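Ticket 239 - Hood fan in the rental keeps cutting out after a few minutes
Opened by: Ildikó Fülöp
Unit: Vurkdale, upstairs kitchen
Status: Closed, November 2024

OK, starting this ticket because Kristóf and I keep texting each other half the story and I can't find any of it later. The tenant upstairs (Shuk-fan Yen, very patient woman) says the range hood fan runs fine on low, but on high it quits after 6 minutes and won't come back until she leaves it alone for a while. The lights on it stay on the whole time.

First thing I did was the lazy thing, flipping the breaker off and on. No change. Then I pulled both grease filters, and wow, they were bad. I soaked them overnight in the laundry sink with dish soap and baking soda, and used up a whole roll of paper towels from Meijer on the inside of the hood. It looked great and smelled like lemons! Still quit on high.

Kristóf's update: he thought it was the switch. He swapped it with the spare from the downstairs unit and got the same thing, so he put the old one back. Please label the spare next time, I almost threw it out.

Next I called the Bitard parts line and got Rozália Oláh, who was super helpful once I found the model number (it's inside, behind the left filter, written so small I had to take a picture with my phone and zoom in). She said if the lights stay on and the fan stops, it's most likely the motor protecting itself from overheating, and to look at the duct before buying anything. Her exact words were "don't sell yourself a motor yet." She also asked how old the hood is and when the fan cuts out, so I emailed her all of that.
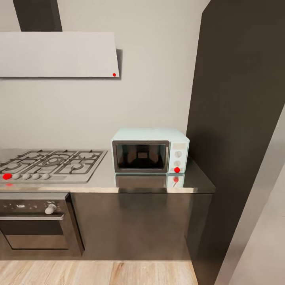

Layout render, cooking corner: hood and duct with the gas cooktop below.

She wrote back the same afternoon and asked if the outside flap opens all the way. I had no idea. Kristóf got on the ladder and the flap was painted shut on one side! That has to be from when we had the siding done in July. The painters went right over the hinge. He cut the paint with a utility knife, brushed out a wad of lint and old leaves, and put a little silicone spray on the pin.

Tested it on high with a pot of water boiling, and it ran right through dinner without stopping. You can hear the flap clack open from the driveway now, which is kind of satisfying. Shuk-fan tried it herself that night with onions and says it's good - a bit louder than before, but she doesn't mind.

Still to do:
Ask Katalin Gulyás at Clikimley if the other two units got the same paint job on their flaps.
Order one set of filters anyway. The mesh on the right one is coming loose at the corner.
Put the model number in the unit folder so I never have to crawl under there again.

Closing this. Kristóf, the ladder is still in the side yard.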